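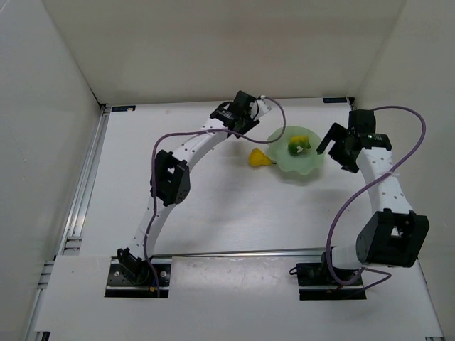 Two arms, one plate: the lunch shift changes at Dedonby

A green plate with a wavy rim, a yellow toy pear next to it, a pair of arms leaning in from either side. Practice, over and over, in a white-walled cell at the Pedton kitchen.

Dedonby packs 700 meal trays a day here, mostly for aged care. By December it wants 1000. The plan is for the arms to do the plating - fruit, veg, the fiddly bits - while staff move to checking and special diets.

Not everyone's keen. Plating was the job you could do with a mate beside you, having a yarn. Checking is done alone, at a screen, under Sternum software that logs every stop. Sore wrists were the big complaint before. Now its sore eyes.

Pay is the other thing. Ljungberg, the labour hire mob, supplies more than 80 of the kitchen's casuals and hasn't said what a checker's hourly rate will be. Staff were promised an answer by 30th June. Still waiting.

Some like it, mind you. No more standing at a cold bench from five in the morning. Training is paid, and a few of the older hands have put there names down first - they know what a good tray looks like.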